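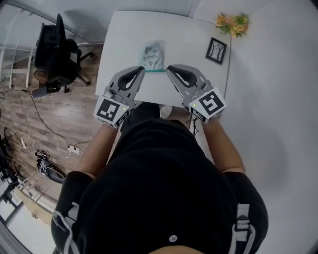 Hand-held grippers, one zip bag, one white table.

1/ Thread on whether machines can do household chores yet. Short version: some of them, slowly, on a good day. Long version follows, using a zip bag as the test case.

2/ I keep a list of 60 chores, split between home and shop floor. Folding towels, loading a parts tray, wiping a counter, bagging small hardware, that sort of thing. Each gets a grade for how well a two-gripper system does it without help.

3/ Zip bags have their own line on the list and I get more mail about that line than any other. People assume a bag is easy. It weighs nothing, it doesn't break, and a small child can open one.

4/ The trouble is that a bag has no fixed shape. A mug is the same mug from every side. A thin plastic bag lying flat has almost no height to grab, and once you touch it the shape you planned for is gone.

5/ Then the closure. You need one jaw on each side of the opening, pulling apart, with enough force to pop the seal and not so much that the film stretches. A person does this by feel. Most two-finger grippers have little or no feel to speak of.

6/ With the grippers in human hands, as in the photo, you take the planning problem away and leave only the hardware problem. If a person can't do a chore through a pair of curved fingers with black pads, I don't expect software to do it through the same pair.

7/ Try this at home with two pairs of kitchen tongs. Lay a sandwich bag flat, open it, put a spoon inside, close it. My own count last June was 9 tries before the first clean one. Closing was worse than opening.

8/ The white cubes with the black patterns are markers. A camera that sees them can work out where each gripper is and how it's turned. Tracking like this is good when the cubes stay in view and falls apart when a forearm gets in the way.

9/ So how much practice does a system need? The run I know best is the one from the Zolunwood project, which used 2,536 recordings of bag handling. Opening got decent. Closing stayed poor. Their failures were mostly at the last inch of the zip, where the strip has to be pinched and slid in the same motion.

10/ Didel went the other way and changed the bag. Stiffer lip, wider tab, same closure. Success went up with no new training at all. That's how shop floors have always done it -- if the part is hard to handle, redesign the part.

11/ You can't do that in a kitchen. The bag is whatever was on sale. Light ones, dark ones, printed ones, ones with a slider and ones without. A printed bag is at least easier for a camera to find than a clear one on a white table.

12/ Current grades from my list, two-gripper systems only:

Moving a rigid box: ready
Wiping a flat surface: ready
Sorting cutlery: close
Folding a towel: close, slow
Opening a zip bag: sometimes
Closing a zip bag: no

13/ "Ready" means I'd leave the room. Only 6 of the 60 have that grade today, and most of those are shop-floor jobs where the part shows up in the same place every time.

14/ Someone will ask about the Plaltetti demo. I've watched it. The bag starts upright in a holder, already partly open. That's a fair test of filling. It says very little about opening.

15/ What I'd like to see next: bag flat on the table, sealed, random angle, no holder, and the full uncut attempt including the misses. Post the time too. Two minutes for one bag is fine, as long as the number is there.

16/ I'll update the bag line when somebody closes one cleanly from flat. Towels are next, and I have complaints about how people score a fold.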